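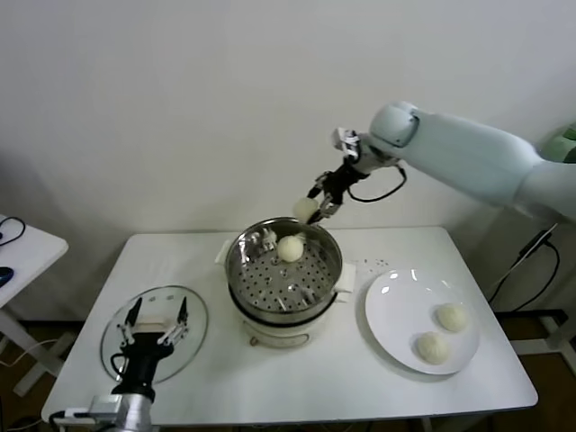 ### 4.2 Loading the basket

We came to this part of the study expecting it to be the dull part. The interviews had been full of talk about dough, fillings and grandmothers, and very little about the small stretch of work between the plate and the pot, so our first outline gave it a single paragraph. Then Lena Sikora began sorting the kitchen diaries (453 entries from 30 households, most of them written in pencil and a good many with flour still on them), and it became clear that people had a great deal to say about putting a bun into a steamer once they were given a blank line to say it on.

The question that comes up first, in nearly every diary, is where everything should go. A steamer takes up more of a table than its size suggests, as the lid has to lie somewhere too, and so does whatever the food is waiting on. The households in Kamholm were fond of a layout that we came to call the "open row": lid on one side, pot in the middle, plate on the other. Figure 2 shows the arrangement with the lid on the left. Several writers told us they had settled on it years ago without ever deciding to, and one was quite put out when a visiting sister-in-law set the plate down where the lid belonged. 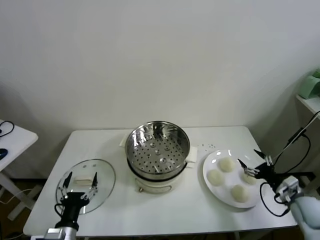 **Figure 2.** The open row: glass lid, steamer and filled plate.

The lid deserves a word of its own. Most of our diarists lay it flat on the table, although Delyth Probert, who carried out the home visits, also met people who propped it against the wall, balanced it on a fruit bowl, or held it in one hand the whole time like a shield. Those who lay it down tend to keep it close to the pot, and they wrote warmly about glass lids, which let them peek without giving up the steam.

The second question is which part of the basket to fill first. We had supposed that people would start in the middle, and a few do, particularly with a single bun for a child's breakfast. The more common habit is to begin at the far side and work back toward oneself, so that no one has to reach over food already in place. Oddur Kvaran has pointed out that this is how many of us load an oven tray as well, and we suspect the habit travels from one to the other. In a basket with a post in the center, like the one in Figure 3, the middle is less inviting anyway.

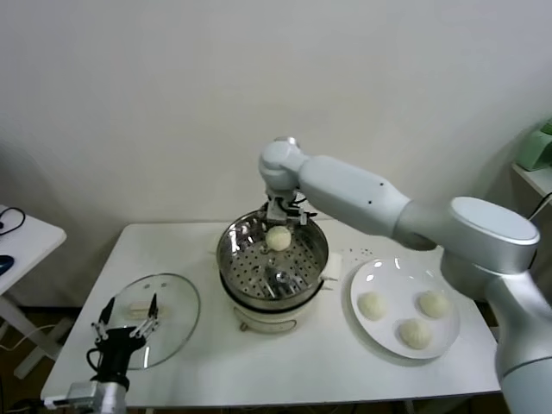 **Figure 3.** A bun toward the far side of the perforated basket, with the plate to the right of the pot.

Spacing was the matter on which our households felt most strongly. Buns swell as they cook, and a pair that starts out side by side may come out joined, with a torn skin on one of them when they are pulled apart. Diarists spoke of leaving "a finger" or "a good thumb" between neighbors, and they would sooner run a second batch than crowd the first. Evenly spread buns also leave more of the holes open for the steam to come up through, a point made by 8 of the households in almost the same words.
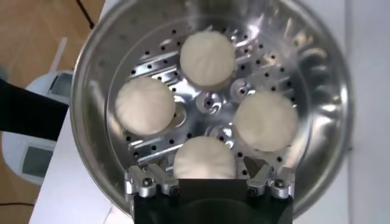 There was far less agreement on lining the basket. Cabbage leaves, squares of baking paper and a light wipe of oil all had their loyal supporters, and a smaller group put the dough straight onto the metal and loosened it with a wet spatula afterward. Ketill Ketilsson coded these remarks separately, and we return to them in Section 4.4, together with the vexed business of how long to wait before lifting the lid.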